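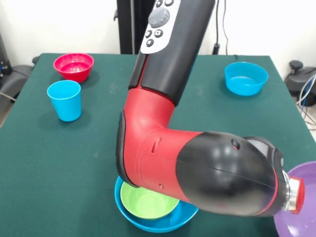 Bright bowls on green felt, with a light blue cup for company.

The Bowls We Reach For

I own a set of very good white dishes. They were chosen slowly, over most of one winter, and they live behind a glass door where guests can admire them. I eat my cereal out of a lime-green plastic bowl with a scratch down one side.

I've been thinking about why for a few months now, ever since I moved apartments and had to decide which kitchen things would ride up front in the car with me. The white dishes went in the truck, in paper, in a box marked FRAGILE on every face. The colored bowls went in a grocery bag on the passenger seat, stacked one inside another, with a dish towel stuffed down the middle. I needed them that first night, you see. I wasn't going to eat takeout noodles off something I'd have to unwrap!

Colored tableware has a funny reputation among grown-ups. We buy it for kids, for campsites, for the back porch, and then we're a bit embarrassed when it creeps into the main cupboard. Mine crept years ago. It started with a nest of bowls from Flornedari, a housewares shop near my old place that smelled of candle wax and new rubber mats, where I'd gone in for a sink strainer. I came out with the strainer and four bowls, blue and green and a pink that the tag called "radish." Total cost, a little more than lunch.

The green sits inside the blue, and that small fact has done more for my kitchen than any organizer I've ever bought (and I have bought plenty, including a rotating one that flung a jar of capers at me). A wide bowl with a smaller one tucked inside takes up one spot on the shelf. Pull both out and you've got salad and dressing, or popcorn and the bowl for the kernels that never popped, or eggs and the place where the shells go. I leave the two together nearly all the time, even on the table, because somebody always wants the little one halfway through the meal.

Pink is another story. My pinkish bowl is rounder than the others and won't nest with anything, so it gets to stand alone, and it has turned into the fruit bowl, the key bowl, and for one long flu season the tissue-and-cough-drop bowl. I tried giving it away during the move. It made it as far as the front step, where I looked at it for a minute and carried it back in.

Then there are the cups. I'm fond of a tall plastic cup that tapers toward the bottom, the kind you got at every cookout as a kid. They stack into a tower, they bounce, and a light blue one makes tap water look colder than it is. I keep 8, which is too many for a household of my size and exactly right for a birthday. Pencils end up in them. So does the bacon fat, once, and I don't recommend it.

If you'd like to build a mixed set of your own, my advice is to begin with blue. Blue is the easiest color to repeat, because the shades don't have to match. A bright cyan next to a deeper blue looks as if you meant it, and when one of them cracks you can replace it with whatever the store has that week. Reds are fussier. A red that leans pink and a red that leans orange will argue with each other all through dinner. I'd allow one and let it have the attention.

Green is where I got it wrong at first. I bought two greens, an olive and a mint, and they both looked tired beside the blue. Lime fixed it. It's a silly color, and I held it at arm's length in the store for a good while, but yogurt looks wonderful in it and so do strawberries. Tomato soup does not. Tomato soup in a lime bowl looks like something from a haunted house.

What you put underneath matters more than I expected, too. My new table is a secondhand one with a burn mark the shape of Florida, so it's nearly always covered. I tried a white cloth (stains), then a striped one (headache), and finally went to the fabric store and asked for a few yards of dark green felt. The woman at the cutting counter asked whether I was re-covering a card table. I wasn't, but I can see it! Bright bowls on dark green have that same look as chips on a card table, every color sitting up nice and clear. Felt also hushes things. You can set a bowl down at six in the morning without waking anyone.

It isn't a cloth for spaghetti, I'll warn you. Felt hangs on to crumbs like a dog hangs on to a sock. I shake mine out over the balcony rail and go over it with a lint roller, and when there's sauce on the menu I take it off and let Florida show.

Spending a lot is optional. Silov has a melamine line I like very much, heavy enough to feel like a real dish, and the rims have stayed smooth through what must be some 700 trips to the sink. Kalinowski's are lighter and cheaper, and the colors are stronger, though my oldest has gone a little chalky inside. At the far end there's the Fleneck collection, hand-poured and handsome, and priced so that I put it back on the shelf with both hands. For breakfast, I'd go with the cheap ones every time.

Two rules of upkeep, learned the hard way. Keep plastic out of the microwave unless the bottom says you can, and don't scrub it with anything scratchy. A soft cloth and dish soap will do. For turmeric or tomato stains I mix baking soda with a bit of water, smear it on, forget about it until after lunch, and rinse. Sometimes a ghost of the curry stays. I've stopped minding.

My last suggestion is to lay the pieces out before you put them away. When I unpacked, I spread everything across the felt with room between, the nested pair near me, the cup next to the pink, one blue bowl off on its own, and just left it all there for an evening. I could see what I had. I found out I owned three bowls of the same size that I never used, and they went to the neighbor downstairs, who feeds her cats on the landing.

The good white dishes are unwrapped now, by the way. They came through the trip without a chip and went straight behind the glass. I had my cereal this morning in the green one, standing up, with the window open and the coffee not quite ready.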